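Teleop-Users list
Subject: Re: cable loop moves when I teach grasps near the wall

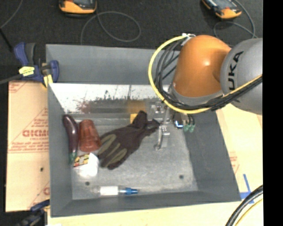
View from our bin camera, gripper low beside the work glove.

Hello all,

thank you for the many answers to my first mail in February, and sorry that I come back so late. I was asked to write what we changed, so I try to do it in order. I quote the last message below my answers only where I need it.

> On the list somebody wrote:
> I would not teach these grasps by hand at all. When you push the
> arm with your hands you stand over the bin, you cover the camera,
> and your body moves the cables. Drive it from the handheld or from
> a small remote arm and look only at the camera picture. If you
> cannot do the grasp from the camera picture, the robot will not
> learn it from the camera picture.

I agree now with most of it, but in February I did not. We have at Emdale two ways to show the task. In the first one, the operator takes the arm by the wrist and leads it to the object. In the second one, the operator sits at the desk with the Tusada remote stick and sees only what the camera sees. We recorded 2,702 demonstrations until now, and the larger part was led by hand, so it was not easy for me to accept that I should change.

What convinced me was the glove. A glove is soft and has no good center. When I lead the arm by hand, I look from the side, I see how high the fingers are above the floor of the bin, and I make a nice short path. From above this height is very hard to see. In the picture you can see that one finger ends just above the floor, but please try to say from it how many millimeters. I cannot. The model had the same problem, and it closed the fingers too high and pinched only air or one fold of the cloth. When the operators work from the camera picture, they do something different: they come down slowly, they stop, they go sideways a little to see how the finger stands against the object, and then they close. It is slower and it looks less clever, but the model can learn from it, as all the information is in the picture.

> Also, what do you do with the transparent things? Ours simply
> refuses to go there.

With us it is similar. The reddish cup is not so bad, it has color and an edge with ridges. The clear tube near the front wall is much worse. I think that our model finds it only by the white label and the blue cap. When the label is turned to the floor, it goes for the cap, and the cap is tapered, so the fingers slide off. I now ask the operators to take the tube always at the middle, also if the label is not visible. It needs more patience with the remote stick, and 2 of our operators do not like this object at all and tell me so every time.

The white package has another problem, and it is the light. Its lower edge goes over into the glare on the floor, and on the screen one cannot say where the package ends. The back of the bin is also very bright. I tried to turn the lamp, then the other side had glare. For the moment I tell the operators to aim at the corner with the printed label, there the edge is good. If somebody has a cheap way to make a gray bin floor less shiny without painting it, I would be happy to read it.

> How do you keep the cable loop from touching the objects?

This was my question from the beginning, and I still have no perfect answer. The thick yellow cable and the black ones make together a wide loop at the joint, and from above it hides a part of the bin. If I make the loop shorter, the wrist cannot turn fully. When leading by hand, the operator without thinking holds the loop away with the elbow, and so the recorded path is one which the arm alone could not repeat in the same way. With remote control there is no elbow, and the operator must choose a wrist angle where the cables stay up. For me this is the strongest reason for remote control, stronger than the camera.

The rules which we use at the moment:

- The operator does not look into the bin after the objects are placed. Another person places them.
- If the grasp fails, we do not stop the recording. The operator opens, goes up, tries again, and we mark it afterwards. After 6 tries it is thrown away.
- No long waiting with the fingers in the bin. The model learns to wait also.
- The clamps on the rim are checked before each session. We had once a bin which moved 13 millimeters during one morning, and all the taught positions near the wall were wrong.
- For long things which lie along the wall, like the eggplant, the fingers come from the end and not from above the middle.

The last rule is my own opinion and the operators do not all agree. The wall is on one side, so one finger has to go between the object and the wall, and it easily touches the wall. From the end it is better, but then the object hangs down on one side and sometimes rotates in the fingers.

Leading by hand I still use for one thing, the start pose and the drop pose above the second bin. These are always the same, no camera is needed, and it takes a minute.

Two questions to the list:

1. Does somebody use the Tedesco force handle together with remote control? I would like the operator to feel the floor of the bin. Now they see the contact only when the object moves, and this is too late for the soft things.

2. Has somebody mixed hand-led and remote demonstrations in one training set? With the Zinosik trainer I can give a weight to each group, but I do not know if I should give the old ones a small weight or leave them out. To throw them away hurts a little - it was a lot of work.

I can send the operator sheet to who wants it, it is one page. Please answer to the list and not only to me, so that the others can read it too.

Best regards from Emdale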